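Two-Arm Teaching Station: Pre-Session Safety Checklist, With Comments
Nallow packing cell, Thursday, March 15, 2018
Inspected by Orsolya Dobos. Comments added by Tzu-hsuan Wei and Huguette Bodin.
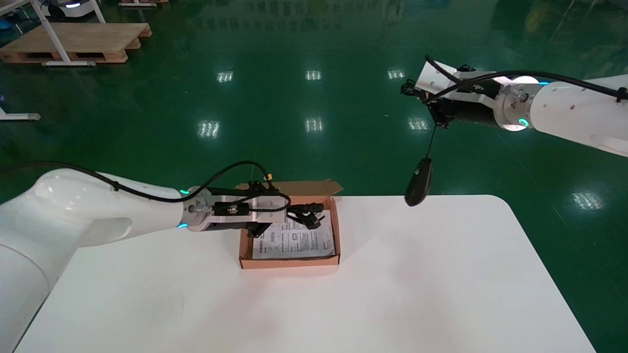

Before anything else, thank you to everyone who sent notes on the last version. I have tried to get all of them in (even the ones written on the back of a delivery slip!), and where two people disagreed I have left both opinions standing so you can see the thinking. The list covers a full teaching session, from walking up to the station to handing it over to the next pair. It applies whether the operator is driving the arms by remote control or pushing them through the motion by hand, and I have said so where the two differ.

Marks used: OK means checked and fine. FIX means it was put right during the inspection. OPEN means somebody still has to do something, and the name beside it is the somebody.

PART A. THE FLOOR AND THE SPACE

A1. Floor dry and free of packing scraps, tape and loose cord. OK
The green floor is lovely and bright, but a thin film of water is hard to pick out when the ceiling lights are shining back at you. Crouch down and look along it from a low angle. I do this every time and my knees complain every time.

A2. Pallets kept out of the walking path. OK
If you move one to get at something, please put it back before you start the arms. A person stepping backward while watching a gripper is not looking at their heels.

A3. Feet and foot bars of neighboring stands clear of the operator's standing spot. OPEN, Pei-shan Yu
I would like colored tape on the floor for this. Pei-shan has agreed to lay it out with me next time she is on our side of the building. Until then, walk your route once with the arms off.

A4. Emergency stop within reach of the operator AND of the second person. OK
Pressed and reset from both places. Both arms dropped out of run mode as they should.
Comment, Huguette: I'd still like us to say out loud who the second person is. Twice this winter I walked up and found two people who each thought the other one had the button.
Reply, Orsolya: Added as D1. You are right and I should have had it in from the start.

PART B. THE ARMS, POWER OFF

B1. White housings free of cracks, rub marks and loose screws. OK
Run your hand along the underside as well as the top. The housings are smooth enough that a hairline crack catches a fingernail before it catches your eye.

B2. Wrist flange bolts snug on both sides. FIX
One on the right arm took a small turn. I have put it in the maintenance book so we can see whether it comes loose again.

B3. Cable along each arm has enough slack for the full motion, and no more. FIX
This is the one I fuss over. The black cable has to make its loop near the gripper without pulling tight when the wrist turns, and without flopping low enough to snag a box flap. With the power off, turn each wrist slowly to both ends of the motion you plan to teach and keep your eyes on the cable the whole way. I moved one tie on the left arm and tried again, and it was much happier.
Comment, Tzu-hsuan Wei: If you are hand guiding, check this again after the first few runs. We bend the arms into shapes the remote controls would never have asked for.

B4. Connectors at the gripper fully seated. OK
Push, then give a gentle tug. Please be kind to them, they get plugged and unplugged far more than they were meant to be.

B5. Gripper fingers straight, clean and matched. OK
Wipe them with a dry cloth. Tape glue builds up when we work with cartons, and then a part that ought to let go decides to hang on for a while.

PART C. THE TABLE AND THE TASK ITEMS

C1. Table steady, with nothing on it except the task. OK
Coffee lives on the other bench. I know, I know, it is a long walk.

C2. Carton open, with the flap folded well back. OK
For the mouse packing task we teach with the open tray in the middle of the table and the flap standing up at the back. A flap that springs forward will meet the gripper on its way down, and the operator's natural reaction is to yank the controls, so crease it firmly before you begin. Swap the carton as soon as the crease goes soft.

C3. Printed sheet lying flat in the tray. OK
Curled corners lift up and get pinched by the fingers. If the sheet won't stay down, take a fresh one.

C4. Mouse and cord inspected. OK
Look for nicks in the cord where the gripper has been holding it. We teach with real mice and we go through them, and a worn cord can let go in the middle of a lift. Retired ones go in the Makport bin, please, so that they don't drift back into the good stock.

C5. Hanging items: room to swing. OPEN, Tzu-hsuan Wei
When the right arm holds the mouse by its cord, the mouse is a small pendulum. It won't hurt anybody much at teaching speed, but it can wrap around the other gripper, and then there is a great temptation to reach in and untangle it. Stop the arms first. Every time, please, even if it is the last run before lunch.
Comment, Tzu-hsuan Wei: I am going to try gripping closer to the mouse so there is less cord to swing. I'll write up whether it helps.
Comment, Huguette: Going slower across the back of the table helps too. Let it settle, then bring it over the tray. The operator feels as if they are wasting time, but a calm run is a better lesson for the robot anyway.

PART D. THE PEOPLE

D1. Operator and second person named out loud before power on. OK
The second person watches the arms and keeps a hand near the stop. No phone, no tidying, no helping with the carton.

D2. Sleeves, lanyards and long hair secured. OK
This matters most for hand guiding, when your arms are right there alongside the robot's. Lanyards off altogether, please.

D3. Operator has done the practice motions without any items on the table. OK
Even if you drove the station yesterday! Everybody's hands come in a bit different each morning, and it takes a few passes to remember how far a small twist of the controls really goes.

D4. Break taken as planned. OPEN, all of us
I had 28 runs written down as the limit before a break. Huguette thinks that is too many for someone new, and I have come around to her view. New operators should stop sooner, whenever the grip starts to feel stiff or the runs get sloppy, and should not have to ask.

PART E. POWER ON

E1. Indicator lights on both wrists lit and matching. OK
Ours glow teal when we are ready to teach. If one side is a different color from the other, do not start. Find Tzu-hsuan Tu or me.

E2. Speed limit set to teaching speed. OK
The limit on our station is 200 millimeters per second. Read the number on the screen yourself, even when the last person tells you they left it there.

E3. Arms move the way the operator expects. OK
Left control moves left arm, up is up, open is open. It sounds silly until the day somebody has swapped the plugs.

E4. Arms cannot meet over the tray. OK
Bring them together slowly and confirm that the software hold kicks in before the grippers touch. For hand guiding the hold is softer and you can push through it, so watch your fingers and keep your hands on the housings, away from the joints.

E5. Release test for hand guiding. OK
Let go of each arm in three different positions. It should stay where you left it without sagging.

PART F. ENDING AND HANDING OVER

F1. Anything held in a gripper is set down before power off. OK
Please don't leave a mouse dangling while you go to lunch.

F2. Arms parked, stop pressed, controls hung up. OK

F3. Odd runs noted in the log. OK
Include the ugly ones. If the cord tangled or the flap sprang up, say so, with the run number. The Nirida folks who sort our recordings can only set a run aside if we tell them about it, and from their desks a near miss can look like a perfectly good lift.

STILL OPEN
A3, floor tape: Pei-shan Yu, with Orsolya.
C5, shorter grip on the cord: Tzu-hsuan Wei.
D4, shorter limit for new operators: everyone, bring your opinions.

The station is cleared for teaching while these are worked on, with the walk-through in A3 done at the start of each session. If you spot something I missed, write it in the margin of the paper copy at the station or come and find me. I would much rather hear it twice than not at all.

Orsolya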